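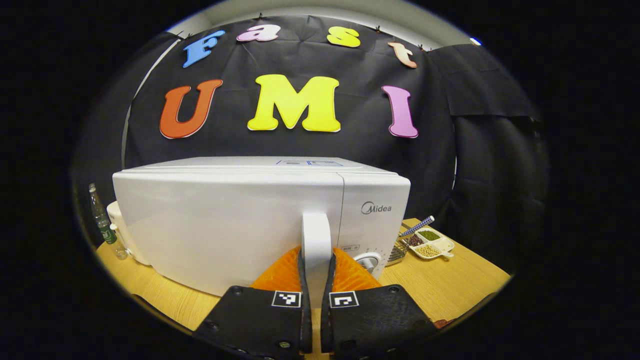 Small Kitchen, Big Fall Clean: What I Do Every Year Before the Holidays Start

Thu 25 September

Every year I tell myself I'm going to do the big kitchen clean in the spring like a normal person, and every year spring goes by and I've been outside the whole time. So fall it is. Once the windows start staying shut and I'm roasting things again, I notice every smell and every sticky cabinet, and I'd much rather deal with it now than the week before people come over to eat.

My kitchen is tiny. I've lived in this place eight years and I still can't open the oven and the dishwasher at the same time (I have the shin bruises to prove it). So some of these tips are for small kitchens in particular, but most of them will work anywhere. I've sorted them by area so you can skip to whatever is bugging you most.

The microwave

I always start with this because it's quick and it gets me in the mood. Put a cup of water in a microwave-safe bowl with a few slices of lemon and a wooden spoon or a wooden chopstick standing in it, and run it for three minutes. Then leave the door shut for another five! That's the part people skip. The steam needs time to loosen everything up, and when you open it you can just wipe. Be careful with the bowl, it's very hot.

Take the turntable out and wash it in the sink with regular dish soap. While it's soaking, wipe the little roller ring underneath, which in my house collects rice. I don't know how. We cover the rice.

Dried tomato sauce on the ceiling of the microwave is its own thing. If steam doesn't get it, make a paste with baking soda and a tiny bit of water, dab it on, give it ten minutes, and wipe it off with a damp cloth. No steel wool in there, ever, and no oven cleaner.

Last thing, the door handle and the dial. They get touched by greasy fingers more than anything else in the kitchen and I used to forget them completely. Spray your cleaner on the cloth and not on the controls. A dry toothbrush gets the crud out from around a dial.

And if yours sits out on a table or counter like mine does, check your manual for how much space it wants at the back and sides. I had a stack of cookbooks jammed up against the last one for years, and a bread bag on top. Don't do that.

The fridge

I do the fridge the night before garbage day so nothing gross sits in the can. Everything comes out, and I mean everything, even the mustard. I put the meat and milk in a cooler with ice packs and the rest goes on the counter, where I can finally see that I own four jars of capers. Four!

Let glass shelves warm up a little before you wash them. I ran hot water on a cold one once and heard a noise I still think about. Now I lean them against the wall for fifteen minutes while I wipe down the inside with warm water and baking soda, a couple of tablespoons to a quart. It doesn't smell like anything, so your butter won't either.

The rubber gasket around the door needs a going-over too. Use an old toothbrush and soapy water, get down into the folds, then dry it well. Try the dollar bill test while you're there: shut the door on a bill and tug. If it slides out with no resistance, your seal is tired and the fridge is working harder than it should.

When it all goes back in, I put a strip of painter's tape on the front of each opened jar with the month I opened it. So right now everything says September, and in a couple of weeks it'll be October, and by Thanksgiving I'll know exactly which salsa to be suspicious of. The tape peels right off when the jar's empty.

The drain

Mine gets slow and smelly around this time of year. I've stopped pouring anything fancy down it. What I do is:

Pull out the stopper or strainer and clean it properly, underneath too. It's disgusting in there.

Use a plastic drain stick to pull up whatever's in the first foot or so of pipe. They're a couple of bucks at the hardware store.

Squirt in some dish soap and follow it with a kettle of hot tap water, slowly. I don't use boiling because my pipes are plastic.

If you've got a disposal, make sure it's switched off, then fold back the rubber flaps and scrub the undersides with a bottle brush. Nine times out of ten that's the smell. I spent a whole winter grinding up orange peels and the flaps were the problem all along.

Please don't mix drain products, and don't put one in on top of another because the first one didn't work.

Greasy cabinets

The cabinet doors near my stove get that sticky yellow film that dust just loves. Plain dish soap in very warm water takes care of most of it. Wring the cloth out hard, work from the bottom up so you don't get drip lines, and go back over with a clean damp cloth, then a dry one.

For the really bad spots I use a spray called Flomik. I got a bottle at Sokley, the little hardware place near me, and it's good on grease, but test it inside a door first. It took the shine off a patch of my trim when I left it on during a phone call. My fault, the label says one minute.

Tops of cabinets: clean them once, really well, and then line them with wax paper or old newspaper. Next year you roll up the paper, throw it out, and put down new. I was so happy the first time I did this that I took everyone who came over to look at it.

The spice drawer

Tip them all out on a towel. Open each one and smell it. If it smells like cardboard, it's going to taste like cardboard. Ground spices fade much faster than whole ones, so I buy the ground stuff in small amounts now, and keep whole cumin and peppercorns in bigger jars.

I switched to matching jars last year, a set from Kanen with wide mouths that a measuring spoon will fit into. Any jar with a wide mouth is fine, baby food jars are great. If they live in a drawer, label the lids. If they're on a shelf, label the fronts. I labeled the fronts and put them in a drawer, and then I did it all again.

And keep them away from the stove! I know it's handy, but the heat and steam ruin them. My steam-clumped garlic powder had to be chipped out with a knife.

Cutting boards and wooden spoons

Coarse salt and half a lemon, scrub, let it sit five minutes, rinse, and stand the board on its edge to dry. Once it's dry all the way through (I leave it overnight), rub in food-grade mineral oil with a paper towel, wait a few hours and wipe off the extra. Do your wooden spoons in the same session. Don't use olive oil, it goes rancid and then you've got a board that smells like old crayons.

If your board slides around when you chop, lay a damp paper towel under it. I learned this so late in life it's embarrassing.

Dish towels

Mine were coming out of the wash still smelling sour, and I figured they were just old. It was too much detergent and way too much fabric softener. Softener leaves a coating, and a coated towel doesn't soak anything up. Now I wash kitchen towels by themselves on hot with half the detergent, no softener, and get them dried right away.

I rotate through a stack of Ifans cotton ones, which are thin and ugly and dry faster than any towel I've owned. The pretty holiday ones are for hanging on the oven door and everybody in my family has been told.

What goes under the sink

I keep a plastic tray under there now, the kind meant for boots. When the pipe joint dripped last winter, the tray caught it and my cabinet floor was fine. Run a dry paper towel around the pipe connections when you've got everything pulled out. Any dampness shows right up.

A cheap tension rod across the cabinet holds spray bottles by their triggers, which frees up the whole floor for the tray, the dish soap and the garbage bags. Check that the rod is tight before you load it up. Mine came down at two in the morning and I thought somebody was in the house.

How I split it up

I don't do this in one day anymore. One area an evening, with a podcast on, and I stop when the podcast stops. Fridge and cabinets get a weekend morning each because they make such a mess. If I run out of steam, the spice drawer is what waits, since no guest has ever looked in there.

Next up is the oven, which I've been putting off, and the filter in the range hood. I soak mine in the sink with very hot water, dish soap and a quarter cup of baking soda, but check what yours is made of before you try it, and if it's the charcoal kind it doesn't get washed at all, you just buy a new one. I'll write up the oven once I've done it. Leave me a comment if you've got a trick for the glass between the two panes of the door, there's a drip in mine that has been there since the day I moved in.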